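NOTAS CHARLA – toallas, sábanas y trapos: lo que cuesta la ropa de un hotel pequeño
Iolanda Aguiar
10/09/2022

(versión para leer en voz alta, no repartir. Letra grande al imprimir!!)

Arrancar sin presentación larga. Ya me presenta la organización. Buenos días, gracias, directa.

Pregunta a la sala: quién sabe cuánto paga por lavar una toalla de baño. No por kilo. Por toalla. Esperar. Si levanta alguien la mano, que lo diga. Si no, seguir.

Mi caso. Llevo la lavandería interna del Bretmont, 16 habitaciones, dos plantas, sin ascensor de servicio. Antes estuve en el Dunbar, que externalizaba todo. He visto los dos lados y en los dos se tira dinero, solo que en sitios distintos.

Idea central, decirla despacio: la toalla no se gasta en el baño del cliente. Se gasta en la lavadora, en la secadora y en el cuarto donde espera a que alguien se acuerde de ella.

BLOQUE 1 – La compra

Error que cometí yo. Primer año, pedido a Juvari, el catálogo bonito, gramaje altísimo. Preciosas. Tardaban una eternidad en secar. La secadora iba un ciclo y medio por carga y el recibo de la luz lo pagaba el director, hasta que lo miró.

Gramaje: explicar qué es en una frase. Gramos por metro cuadrado, más gramos más cuerpo, más agua que hay que sacar luego. Y ya.

Rizo: sencillo o doble, ojo con el bucle largo, se engancha. Anillos, cremalleras, el gancho de la puerta que nadie lima. Pedir siempre muestra y lavarla antes de comprar. Lavarla de verdad, diez veces, no una. Si el proveedor no te da muestra, otro proveedor.

Orillo. Mirar el orillo! Es lo primero que se abre. Costura doble o no hay trato. En el Dunbar devolvimos un pedido entero por esto y el comercial todavía no me saluda.

Color. Aquí siempre hay debate, dejar que lo haya, pero corto. Blanco: se lejía, se repone suelto, nadie nota que una es de otro año. Color: disimula maquillaje, pero destiñe desigual y a los seis meses tienes cuatro tonos en el mismo toallero. Mi solución – blanco para habitación, tostados y beis para piscina, peluquería, cocina, limpieza. Así además no se mezclan. Una toalla de color en el carro de habitaciones canta enseguida.

Dotación. Lo clásico, tres juegos por cama: uno puesto, uno lavándose, uno en estante. Nosotras vamos con algo más en verano. Inventario de marzo: 182 toallas de baño contadas a mano, y faltaban bastantes de las compradas. No las roban tanto como creéis. Estaban de trapos en mantenimiento, en la furgoneta, debajo de una fuga en la sala de calderas.

(si se ríen, parar un poco)

BLOQUE 2 – El lavado

No cargar hasta arriba. Lo sabe todo el mundo y todo el mundo lo hace. La mano tiene que caber de canto entre la ropa y el techo del tambor. Si no cabe, sacar.

Detergente: dosis según dureza del agua, pedir el dato al ayuntamiento o comprar las tiritas. Demasiado detergente se queda en el rizo, la toalla rasca, el cliente se queja, alguien echa suavizante, el suavizante engrasa la fibra, la toalla deja de absorber. Círculo completo. Lo dibujo en la pizarra si hay pizarra.

Suavizante en toallas: NO. Decirlo fuerte. En el Bretmont lo quitamos y hubo protestas internas dos semanas. Luego ya nadie se acordaba.

Temperatura. No todo a 60 porque sí. Piscina sin manchas va a 40 perfectamente. Cocina va aparte y caliente, sin discusión. Maquillaje y autobronceador, pretratar en frío, si lo metes en caliente lo fijas y esa toalla ya es trapo.

Sábanas aparte de toallas!! El rizo suelta pelusa y la sábana la recoge. Lo pongo aquí con dos exclamaciones porque se me olvidó en la charla anterior y me lo preguntaron tres veces.

BLOQUE 3 – Secar, y lo que pasa después

Aquí va la parte que más me importa, no correr.

Secar de más es peor que secar de menos. La pelusa del filtro es toalla. Literalmente es vuestra toalla, en trocitos, en la basura. Sensor de humedad si la máquina lo trae, y si no, reloj y tocar.

Sacudir antes de meter en secadora. Un golpe seco, se levanta el rizo. Dos segundos por pieza.

Y sacar en cuanto para. La toalla que se queda hecha un gurruño coge la arruga, y luego doblarla cuesta el doble y en el estante se cae el montón.

(pasar las dos fotos, sin comentar mucho)
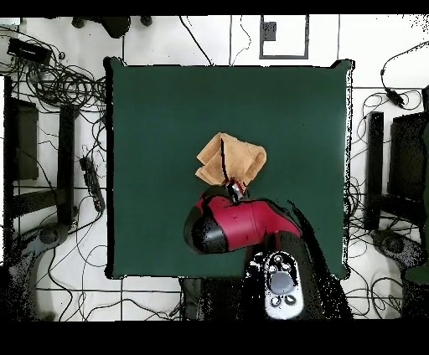
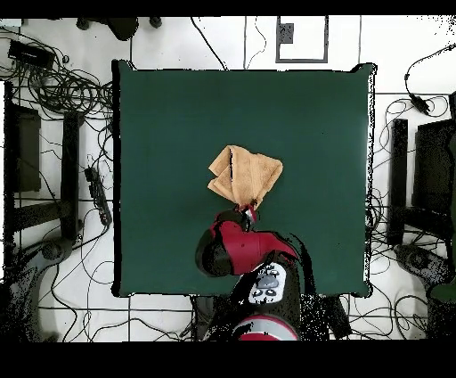 Tela tostada sobre verde oscuro, arrugada y sin doblar bien.

Doblado. Tres reglas, están pegadas en la pared de nuestra lavandería desde hace años con una cinta que ya es amarilla.

Primera: mesa a la altura de la cadera, no más baja. Las espaldas se van por la mesa. La nuestra estaba baja, le pusimos tacos, se acabaron las bajas de lumbares. Bueno, casi.

Segunda: a lo largo en tres, luego a la mitad, y otra vez a la mitad. Lomo hacia fuera en el estante. Quien viene de otro hotel trae otro doblado y hay que reeducar, con cariño.

Tercera: la que sale rara se aparta en el momento. Hilo suelto, mancha, orillo abierto. Cesto de bajas al lado de la mesa. Si el cesto está en la otra punta, la toalla mala vuelve al montón, comprobado.

Tiempos. Cronometramos una mañana, 100 piezas, yo doblando también. No voy a dar el resultado porque en cada casa sale una cosa y luego la gente se lo toma como récord. Hacedlo vosotros. Lo que sí digo es dónde se iba el tiempo: en desenredar. Doblar era lo de menos. Buscar la esquina, darle la vuelta, descubrir que dentro hay un calcetín.

De ahí salió lo de clasificar antes de doblar. Toda la carga a la mesa, separar por tamaños, y entonces doblar de corrido. Parece un paso más y lo es, pero se va mas ligera.

BLOQUE 4 – Externalizar o no

Sé que es lo que queréis oir. No tengo respuesta única.

Con Hivville, cuando estábamos en el Dunbar: recogida puntual, buen planchado, albarán por kilo. El kilo engaña. La ropa húmeda pesa más, y si la mandas tal cual sale de la piscina estás pagando agua. Pedir precio por pieza, aunque parezca más caro.

Preguntas para el contrato:
– quién cuenta, vosotros o ellos
– qué pasa con la pieza que vuelve rota
– si vuestra ropa va mezclada con la de otros
– qué hacen en agosto
– plazo para reclamar, por escrito

Lo interno: controlas, pero la máquina se rompe un sábado de puente. Siempre tener un plan B hablado con alguien, una lavandería de barrio, otro hotel. Nosotras lo tenemos con una autoservicio a dos calles y la hemos usado 2 veces. Las dos me salvó el fin de semana.

Mixto. Lo que hacemos ahora: sábanas fuera, toallas dentro. La sábana necesita calandra y yo no tengo sitio para una calandra. La toalla no necesita plancha, necesita aire y manos.

Lo de "reutilice su toalla". El cartelito. Funciona si el personal lo respeta. Si el cliente la cuelga y aun así se la cambian, al segundo día ya no la cuelga. Esto es formación de pisos, no es cartel. Contar lo de la señora que nos dejó una nota muy enfadada, con razón, si voy bien de tiempo. Si no, saltar.

BLOQUE 5 – La segunda vida

Rápido.

Toalla de baño vieja: se corta en cuatro, se remata con la remalladora, bayeta. Marcarla con hilo de color para que no vuelva arriba. Protectoras de animales también las aceptan, llamar antes, no aparecer con sacos. Lo que esté con lejía y deshilachado, ya no, a reciclaje textil.

Registrar las bajas. Una libreta vale. Fecha, pieza, motivo. Al año miras la libreta y ves qué comprar. Yo vi que casi todo era orillo y por eso os he dado la tabarra con el orillo.

CIERRE

Volver a la pregunta del principio. Que saquen la cuenta en casa: compra entre número de lavados que aguanta, más agua, luz, producto y minutos de manos. Los minutos de manos se olvidan siempre y son lo más caro.

Preguntas. Si preguntan por ozono: no lo he probado, no opinar. Si preguntan por marcas de secadora, hablarlo en el café.

Dar las gracias a las compañeras del Bretmont, con nombre no, que les da vergüenza.

Pendiente: llevar la muestra de rizo sencillo y la de doble, la tiritas del agua, rotulador que pinte. Confirmar si hay agua en el atril. Devolver el adaptador.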